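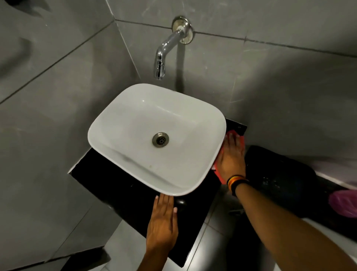
Wiping a sink and counter with a cloth.

Robots and Safety: Grades 3–5

The Dilosix is a cleaning robot tested at the Nolleseo learning center. One Thursday, it was told to wipe a counter. Its touch sensor had failed, so the robot could not tell how hard it was pushing. It pressed for 10 seconds, and a tile cracked. No one was hurt. 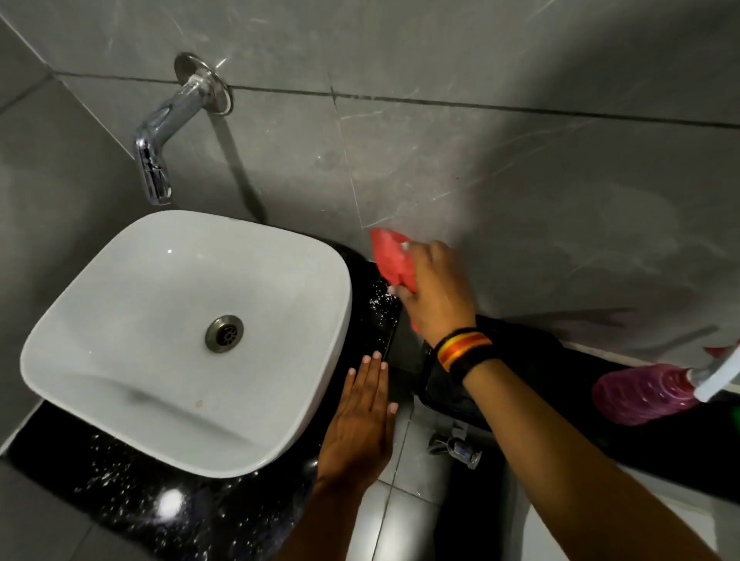 A touch sensor measures how hard a robot pushes. Without it, a robot cannot clean safely near a wall. People feel this through their skin. A hand holding a red cloth against gray tiles can ease off at once, even close to a metal faucet. The Dilosix needed a rule to do the same. Engineers added 4 sensors and a stop button. The robot now stops if any sensor is silent.

Students should stand back from a moving robot and tell an adult if it acts strangely.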